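Notum Programme: Equipment and Planning
Interim progress report to the Grosuvora Fund
Prepared by the Koval Centre, Handling and Sorting Group
29/04/2026

Purpose of this report

This report covers the second period of the Notum programme. It sets out what has been bought, what has been spent against each budget line, and what the Centre proposes to buy in the remaining period. It also asks the Fund to approve one transfer between budget lines and to note a change to the order in which the equipment will be purchased.

The programme was funded to establish whether small two-armed workstations can take on light sorting tasks at the Jillosau reuse depot, where canteen items are returned mixed and have to be separated before washing. The first period dealt with the specification and the choice of supplier. The present period has been given over to setting up a test bench, agreeing the tasks on which equipment decisions will rest, and preparing the purchasing plan for the depot itself.

Position against the agreed plan

The test bench was accepted from the supplier in February. The Centre's technical staff completed the electrical safety checks before acceptance, and the signed record is held with the asset register. The risk assessment for work near the moving arms has been reviewed by the site safety office and is due for review again before any equipment is moved to the depot.

The written task list has been agreed with the depot. It was shortened from the version in the original application. Tasks involving glass and stacked crockery have been left out of this phase, as the depot now expects to handle these on a separate line. The tasks that remain concern light plastic items, principally cutlery, which have to be picked from a flat surface and placed in open containers.

The purchasing plan for the depot was due at the end of this period. A draft is complete, but it cannot be finalised until the choice of gripper fingers has been settled. The Centre expects to submit the final version with the next report.

Work on the bench

Most of the bench time in this period has gone on cutlery. Forks were chosen as the first item because they are thin, lie close to the work surface and seldom come to rest at the same angle. If the grippers cannot manage forks dependably, there is little value in buying further units for the depot.

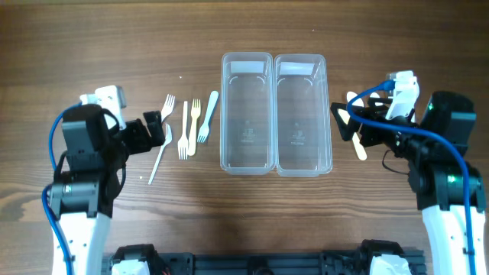

The tasks are run under the control of an operator, who guides both arms, and the movements are recorded for later use in training the control software. The Centre had originally planned to divide operator time equally between the recording of tasks and the checking of recordings. In practice, checking has needed more time than was allowed for. Recordings in which an item was dropped or placed on the wrong side have to be marked and kept apart, and this is done by hand. The staffing plan has been changed to reflect this, at no extra cost to the Fund.

Two matters from the bench work bear directly on the equipment budget.

The first is the shape of the gripper fingers. The fingers supplied as standard are broad and were designed for boxes and other firm objects. Operators report that a thin handle lying flat on a table calls for a slower approach than the plan assumed, and that the hold is less certain when two items lie close together. The supplier offers a narrower finger which fits the same mounting. The Centre wishes to buy a set for each arm and compare the two types on the same task list before committing the depot budget to either.

The second is the containers. The application allowed for purpose-made sorting trays with a locating edge, to be fixed to the work surface. Ordinary clear plastic containers are being used for the bench work in the meantime. These are cheap and easy to replace, but a container that is not fixed can be moved by a light knock from an arm. For the depot, the Centre continues to recommend trays that are held in place. It now proposes to fix standard containers with simple holders made in the Centre's own workshop, and to give up the purpose-made trays.

Expenditure in the period

All sums are in pounds and exclude recoverable tax.

Bench equipment, comprising the arms, grippers, supporting frame and control computer, was bought under the framework agreement reported in the first period. The final invoice has been paid and matched the quoted price. There is no further commitment against this line.

Small parts and consumables: 1220 spent. This covers containers, test items, cable guides, fixings and replacement finger pads. Spending on cable guides was higher than planned. The cables on each arm need enough slack to follow the full movement of the wrist, and the guides first bought were too short for this.

Tooling and fixtures: nothing spent. The full sum of 2000 set aside for purpose-made trays remains available.

Training: spent as planned. Operators have completed the supplier's course, and the Centre now holds its own written instructions for starting, stopping and isolating the bench.

Request for transfer

The Centre asks the Fund to approve the transfer of the 2000 held under tooling and fixtures to a new line for gripper fingers and container holders. The total award would not change. The transfer would pay for the narrower fingers, for a spare set, and for the material needed to make the holders. Any balance left at the end of the next period would be returned to the general equipment line and reported in the usual way.

Should the Fund prefer to keep the original line as it stands, the Centre would still be able to buy the fingers, but only by delaying the purchase of spare parts for the depot. This is not the preferred course. The supplier's quoted delivery time for spare parts is 30 working days, and a fault in a single joint could leave a workstation out of use for that time.

Purchasing plan for the depot

The application proposed that all depot equipment should be ordered together. The Centre now proposes to order in two stages. The first stage would cover one complete workstation, together with its spare parts and safety fittings. The second would cover the remaining workstations and would go ahead only when the first has completed its trial on site. The supplier has confirmed in writing that the price under the framework agreement will be held for both stages, provided that the second order is placed within the life of the agreement.

Ordering in stages has some cost. Delivery will be charged twice, and the installation team will need to attend the depot on two occasions. The Centre has set this against the cost of altering several workstations after installation, should the trial show that the layout needs to change, and considers the additional delivery charge to be reasonable.

The depot has been asked to confirm three points before the first order is placed. These are the height of the existing benches, the type of power supply at each position, and the space available for a guard between the workstation and the walkway. Bench height has been raised more than once in discussion. The supporting frame can be set at different heights only within a narrow range, and any bench outside that range would have to be altered at the depot's expense. Replies on the first two points have been received. The third is outstanding.

Running costs have also been reviewed. The application made no provision for replacement cables after the warranty period. Cables that flex with the arm throughout a working day should be treated as wearing parts, and a yearly allowance for them has been entered in the draft plan. The depot has accepted this in principle and will carry the cost once the equipment is transferred to its ownership.

Risks

The open risks fall under 7 headings in the programme register, which is attached as Annex A. Three have changed since the last report.

The risk of late delivery has been lowered following the supplier's confirmation of stock. The risk relating to gripper performance on thin items has been raised, and will remain so until the comparison of finger types has been completed. A new risk has been entered concerning the availability of trained operators. Should either of the present operators leave, recording on the bench would slow considerably, and the Centre is therefore arranging for a further member of staff to take the supplier's course.

Work planned for the next period

Subject to the Fund's decision on the transfer, the narrower fingers will be ordered at once. The comparison will use the agreed task list without alteration, and the same operators will carry out both parts. Work on the container holders will begin in the workshop at the same time. Spoons and knives will be added to the bench work when the comparison on forks is complete.

The Centre would be grateful for the Fund's decision before the next quarterly review, so that the order can be placed at the current quoted price. Copies of the invoices, the supplier's letter on staged ordering and the draft purchasing plan are attached as Annexes B to D.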